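About Us — The Duton Kitchen Crew

Hi, and welcome to our page! We're the robotics club at Flendach Community College, and for the last couple of years most of our waking hours have gone into one thing: getting a robot arm to tidy up a toy kitchen. We call the project Duton. It started as a name somebody scribbled on a whiteboard and it stuck.

We're 12 members at the moment, from first-semester students who have never touched a line of Python to people who really should be writing their final papers. We meet in the Farías building, down on the ground floor, and the door is usually open until 9 p.m. or so. Come in and say hi.

So why a kitchen? Our first project was stacking blocks, and we got bored. Kitchens are messy, everybody knows what goes where (more or less), and toy food is cheap. You can lay out a whole breakfast-lunch-dinner disaster on one table and ask the arm to sort it out.
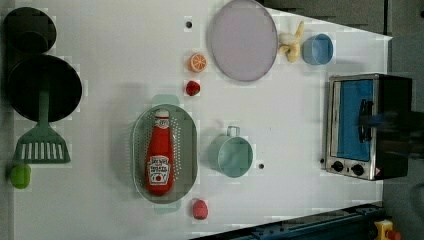
The Duton table, with the ketchup in the colander and the arm over by the toaster oven.

The way we work is pretty simple. One person drives the arm by hand through a task, we record the run, and then the coding group uses those recordings to teach the arm to do it alone. Last year we recorded 474 runs. A good many of them were terrible, but the terrible ones taught us a lot too — mostly about how we set up the table.

New members start on driving. It's the fun part, and you get a feel for how far away things are, which is a lot harder than it looks from a chair! Give it 40 minutes and you'll be lining up on a plate without holding your breath. 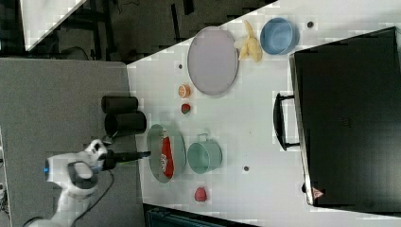 Lining up over the snack bag on the green plate.

We split into 2 groups after the first month. The table group plans tasks, drives, and keeps the notes. The coding group trains the models and complains about the notes. You can switch whenever you like, and plenty of us do both.

Grasping is our big topic this year. Soft things are a whole different game from hard plastic ones, and we've been trying out different finger pads and grip strengths, plus a lot of arguing over where on an object you should even aim. 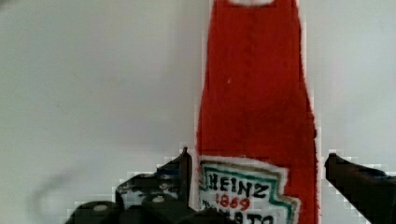

Plush ketchup between the fingers, from the wrist camera.

Every August we take Duton to the Prundberg Open, a small student competition where each team gets a surprise task on the morning of the event. We came in fourth last time and we're still talking about it (the bus ride home was loud). This year we want the podium, and we'd love some fresh drivers to help us get there.

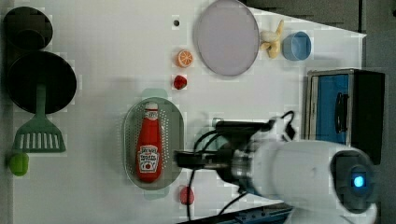

Practice for Prundberg runs all spring, and it's the best time to join. We begin with single moves and build up to longer jobs, where the arm has to clear one item before it can get at the next. Taking the ketchup out of the colander is one of our favorite warm-ups: the bottle lies lengthwise in the tray, so the gripper has to come down over it at a good angle and stay clear of the rim. Once you're happy with that one, you get to pick your own task and put it on the list.

You don't need any experience, and you don't need to be an engineering major. We've got nursing students, a history major, and two people from the culinary program with very strong opinions about where a spatula belongs. Membership is free for Flendach students. Just drop by the Farías building any evening, or leave your name on the sign-up sheet by the door and we'll get you driving!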